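4.2 Reuse of thin bags in the home

Much of the reuse literature takes it as given that a bag kept is a bag used again. Our household diaries give weak support for this. Of the 147 homes that kept a diary, most reported saving thin bags, yet few entries record one being taken back out. Lynch and Qureshi read such saving as thrift - we are not convinced. 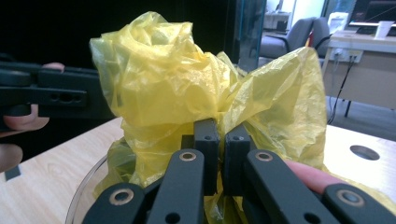
Figure 5. A translucent yellow plastic bag, gathered into a loose bunch.

Bunched film as in Figure 5 is hard to size up, and folds hide small tears. Whether that puts people off reuse, the diaries cannot say.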